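Two Arms, One Laundry Pile: Building a Cloth-Sorting Booth in a Shared Workshop
Posted 22 Jan 2020

If you read my last post you know I got two small white arms running on one rail and then had no idea what to do with them. Well, now I do! They're learning to pick up clothes. This page covers the booth they live in, how I cabled it, and how I set up the first cloth routines, in the order I wish I'd done things (which is a long way from the order I did them).

Everything here happened at Womside, the shared shop I rent bench space from. You could do it in a garage. You just need a bench that doesn't wobble, and a shop where people don't mind you muttering at a pile of shirts until closing time.

What you need

Two arms with grippers, and a linear rail long enough to hold both. Aluminum extrusion for the posts and crossbars. Perforated panels for three sides. A pale, smooth sheet for the floor. Slotted cable duct. One small camera per wrist. A bag of clothes you don't care about. And a bin of random small stuff, which I'll get to.

Step 1: Get the rail dead straight

Bolt the rail across the front edge of your base before you put anything on it. Both arms mount to plates on the sliding carriages, so any twist in the rail shows up at the fingertips, and it shows up big. I shimmed mine, tightened it, checked it, and had to pull the whole thing up again the next morning. Go corner to corner, a little at a time, and don't put the arms on until a straightedge sits flat along the whole length.

My rail is a Hovudport, bought used from a guy who was clearing out his shop. It came with one sticky carriage. I cleaned it, put a drop of light oil on it, and ran it end to end until it stopped complaining.

Step 2: Put up the walls

Three panels: left, back and right, with the front open so you can get in there. Posts go in the two back corners, then the crossbars, then the panels. I went with perforated panels so I could hang things anywhere without drilling. And yes, mine are plaid. Red, white and black plaid, very loud. Arnel Tagle talked me into it and I love it.

If you're planning on doing any color-based detection, pick something calmer. A red sock against a red square is a rotten thing to ask a camera to find. I worked around it by only looking at the floor area and ignoring everything above the bottom rail, and that's a two-line crop in the code, so I kept my plaid.

Step 3: Cables, and then cables again

Every arm I've ever hurt, I hurt through its cables. Run the power and data through flexible metal conduit and leave a generous loop at each joint. Then move the arm by hand through every pose you can think of, with the power off, and watch the loops. They should open and close like a lazy spring. If one goes tight, add slack now.

The wrist is where it gets fussy. You've got the conduit, the camera and the camera's own lead all trying to live in the same few inches, and then you close the gripper on a big handful of black fabric and lift it, and everything shifts.
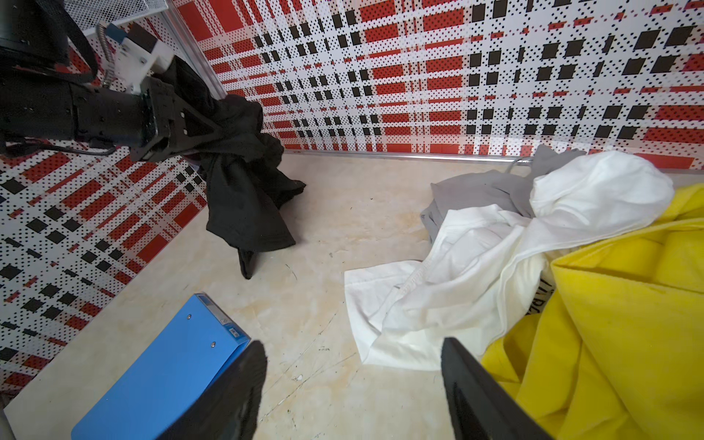 So do your cable check with a load in the gripper too! I skipped this the first time around. Empty, the left arm was perfect. With a heavy piece of clothing hanging off it, the wrist sagged enough that the camera lead rubbed, and I ended up replacing that lead. Two zip ties and a longer loop fixed it for good.

The rest of the wiring drops into the slotted duct under the rail. My controller boards sit down there near the base of each arm, where I can see the status lights without bending over.

Step 4: Set your home poses

Pick a resting pose for each arm and save it before you write a single line of anything clever. I like both grippers low over the floor, fingers pointing in toward the middle, left arm on the left half and right arm on the right half. Give each one a no-go zone along the center line to start with. You can loosen it later when you trust them.

Yi-chun Pan wrote the little script I use for this. It's called Plurow, and it saves the joint angles to a text file and plays them back slowly. Slowly is the key word. I keep playback at 8 percent speed for any pose I haven't run before, and my thumb stays on the stop button.

For a first session, put cloth toward the back and a few odd things elsewhere on the floor. I use whatever is in the bin – a toy car, a stick, something flat and blue. Mixing hard and soft stuff early on will show you right away whether your finger height is set too low.

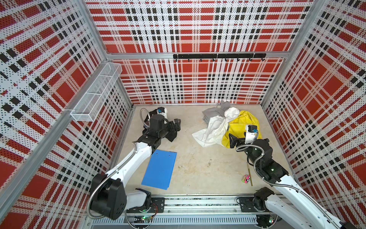 Step 5: Teach the cloth grab

Cloth is weird. With a block you know where the edges are. With a shirt you're guessing, and the guess changes every time you touch it.

What works for me goes like this. Bring the gripper in above the highest part of the pile, fingers open wide. Come down until the tips are just into the fabric, and stop there. Close at half force. Lift a couple of inches, wait two seconds, then lift the rest of the way. That pause does a lot of work. If you've grabbed two things at once, the second one often slides off by itself while you wait.

Don't push down into the pile! My fingers are stock Oksanen ones with hard tips, and I scuffed up my nice pale floor in one evening by going too deep. It's still scuffed. It's going to stay scuffed.

Start with one piece of clothing, alone. Then two that don't touch. Then build up to a real heap with different colors and weights, and bring the arms in from different sides. I logged 37 tries on the heap before I changed any settings, and I'd tell you to do the same, even though you'll be itching to fiddle after the third bad one.
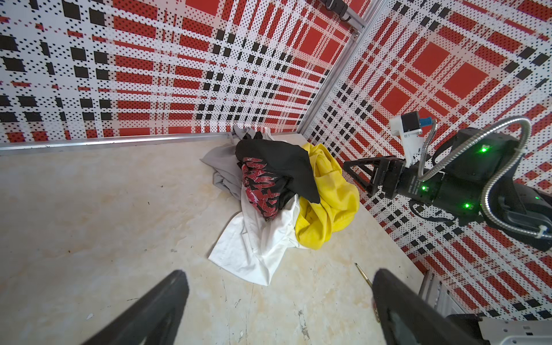 Step 6: Keep a log you'll really read

I record the wrist views plus one fixed camera for every try, and I type one line of notes each time: which arm, which color, got it or dropped it. I'm at 2,155 lines now. Most of them are boring, and the boring ones are how I found out the right gripper was closing a hair late. I never would have caught that by eye.

Name your files by date and try number. Please don't do what I did and call them "test", "test new" and "test new good".

Problems I ran into

Gripper closes on nothing: your camera mount has probably slipped. Check the screws first. Mine walked loose over a few days, and a dab of removable threadlocker took care of it.

Arm stops halfway through a lift: look for a sleeve caught under something, or your force limit may be too low for heavy fabric.

One carriage drifts: tighten the brake screw a quarter turn and mark it with a paint pen so you can tell if it moves again.

Fabric sticks to the fingers when they open: open them, wait a beat, then back straight up. A little side-to-side wiggle helps with fleece.

I started on folding back in October and gave up after a week, so I'm going to get hand-offs between the arms working before I try it again. The pose files are on the shared drive at the shop if you're local, and if you're not, leave a comment and I'll send them over.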